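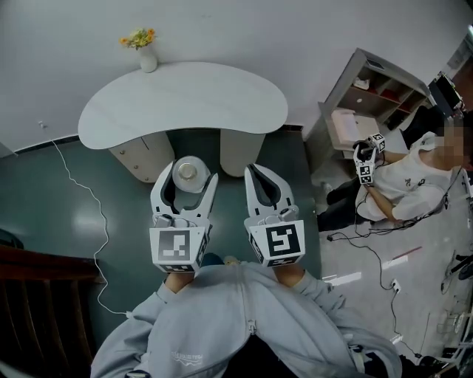

Figure 2. Both grippers open, with the left one over a small glass dish.

Your first practice session with the Plillier hand grippers

You've charged the grippers and paired them with the Rungate recorder, so now comes the fun part! Set aside 16 minutes or so for this section. Most people are picking things up smoothly well before that.

1. Clear a patch of floor big enough to kneel on with your arms stretched out. A low table works too, but we love the floor for a first try.

2. Put down one small, light object. A shallow dish is great practice (the rim gives the jaws something to hold).

3. Take one gripper in each hand with the square markers facing up. Keep sleeves and fingers off them.

4. Open both jaws all the way and hold for 2 seconds. The recorder beeps once when it has both grippers.

5. Lower one gripper until the jaws sit on either side of the object. Squeeze slowly. The dark pads do the gripping, so there's no need to press hard.

6. Lift, move the object a hand's width, set it down and open the jaws again. That's one take.

7. Repeat for 8 takes, then switch hands. Lefties, start on whichever side you like!

Note: Two people can practice side by side, each with their own recorder. Give each recorder its own name in the Nollent app first, or the takes will land in the same folder and sorting them out is a pain.

Note: If the recorder beeps twice, it has lost a marker. Tip your wrists toward each other a little and try step 4 again.

Caution: Run cables behind you or along a wall before you start. Don't kneel on them.

Caution: Glass can chip if it drops from even a low lift. Use plastic until you have the feel of the squeeze.

The recorder holds 2,000 takes. Clear it from the Storage page, after you've copied everything over.

Pad care and marker replacement are covered in the next section, written by Urmila Kandpal.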